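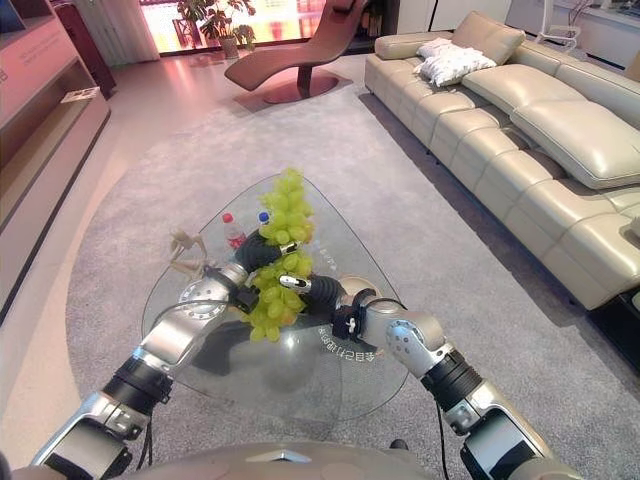 4. Placement, Cleaning and Care

This section applies to all Lornier glass-topped occasional tables, including the Trilter and the Cuadros. Assembly is covered in Section 3. Complete all assembly steps, including the final check for level, before going on.

4.1 Choosing a location

Place the table on a flat, stable floor. Hardwood, tile, laminate and carpet are all suitable. Allow enough clearance on every side for a person to walk past without brushing the edge of the glass.

Do not place the table:
- directly over a floor register or heating vent
- against a radiator, baseboard heater or wood stove
- outdoors, or in an unheated porch or garage
- in the swing path of a door

CAUTION: Tempered glass resists knocks to its face better than knocks to its edge. A sharp blow to the edge can cause the whole top to shatter, sometimes after a delay.

4.2 Placing the table on a rug

1. Lay the rug flat and leave it overnight so that fold lines can settle. Use a non-slip underlay on hard floors.
2. Vacuum the area where the base will stand.
3. Remove the glass top (see 4.3) and set it aside on a folded blanket.
4. Position the base. Press down firmly at each foot so the pile compresses evenly.
5. Refit the bumpers and lower the glass onto the base.
6. Check the top with a level in two directions. If it is out of level, remove the glass and add felt shims (part 322) under the low foot.
7. Check the level again after one week.

Note: On deep-pile and shag rugs the base will continue to settle for several weeks. A second adjustment is normal. Do not use folded paper or cardboard in place of the shims. 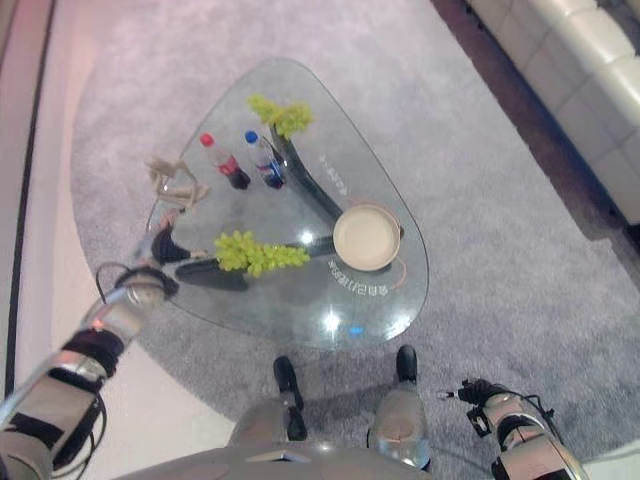

Where the rug is thicker on one side than the other, or where the table straddles the edge of a rug, the shims will not correct the difference. Move the table so that all feet are either on the rug or off it.

4.3 Removing and refitting the glass top

Two adults are required.

1. Clear everything from the table.
2. Put on dry work gloves with a rubberized palm. Take off rings and watches.
3. With one person on each side, lift the glass straight up. The bumpers may stick slightly. If they do, apply steady upward pressure at one bumper at a time. Do not pry with a tool.
4. Carry the glass on edge, never flat.
5. Rest the glass on a folded blanket against a wall, where it cannot slide. Keep children and pets out of the room.
6. Before refitting, wipe each bumper and its contact point on the base. Replace any bumper that is cracked, flattened or missing (part 176).
7. Lower the glass evenly onto all of the bumpers. Do not drag it into position.

CAUTION: Never move the table with the glass in place. Never sit, stand or kneel on the glass.

4.4 Routine cleaning

1. Remove crumbs and grit with a soft, dry cloth. Grit trapped under a damp cloth is the usual cause of fine scratches.
2. Spray glass cleaner onto a second cloth, away from the table. Do not spray the glass directly, as overspray will mark the finish on the base.
3. Wipe in straight, overlapping lines from one edge to the other.
4. Wipe the underside in the same way.
5. Buff with a dry microfibre cloth.

Ammonia-free cleaners are recommended. A mixture of equal parts white vinegar and water may be used on the glass but must be kept off the base. Do not use scouring powder, steel wool, razor scrapers or the rough side of a sponge.

4.5 Food and drink

Glass is not stained by food, but acids and sugars left to dry are hard to remove without rubbing. Wipe up fruit juice, wine and soft drinks promptly with a damp cloth, then dry the area. Pay attention to the edge, where liquid can run under and collect around the bumpers.

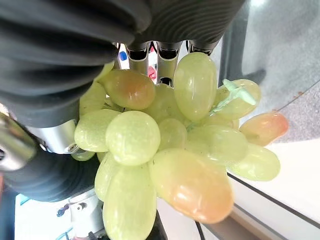 Figure 4-3. Green grapes.

Use a bowl, board or tray for fresh fruit and other moist food. Choose one with a smooth or felted base. Unglazed pottery feet will scratch the glass when the dish is turned.

Hot dishes must always be placed on a trivet. Do not set a hot dish on glass that has been chilled by ice or by an open window in winter.

4.6 Loading

Spread weight evenly and keep heavy objects over the base. The load limit is printed on the label under the base and differs between models. Do not exceed it, even for a short time.

Do not drop or slide objects onto the glass. Lower them straight down.
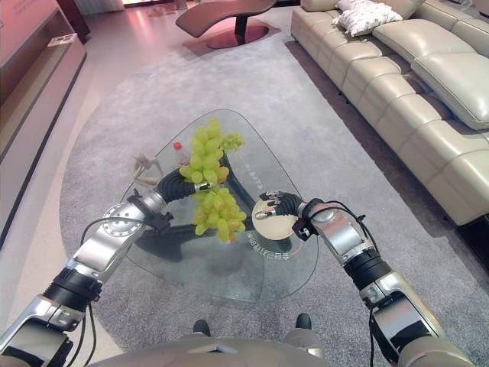
Tall or narrow objects such as vases and candlesticks should stand well in from the edge. Fit felt dots to the underside of lamps, metal sculptures and stone coasters. The dots wear through and should be checked whenever the top is cleaned.

4.7 Periodic inspection

Inspect the table twice a year, for example in February and August.

1. Run a gloved finger along the full edge of the glass. Feel for chips.
2. Look across the surface at a low angle for scratches or star-shaped marks.
3. Check that every bumper is present and seated.
4. Tighten the base bolts with the hex key supplied. Stop when they are snug.

If you find a chip or crack of any size, stop using the table and remove the top. Damaged tempered glass cannot be ground or repaired.

4.8 Ordering parts

Bumper set: 176
Felt shim set: 322
Hex key and bolt pack: 3485

Quote the model name and the code on the base label with every order. Parts for the discontinued Nastier side table are not interchangeable with those listed here.

Section revised February 17, 2018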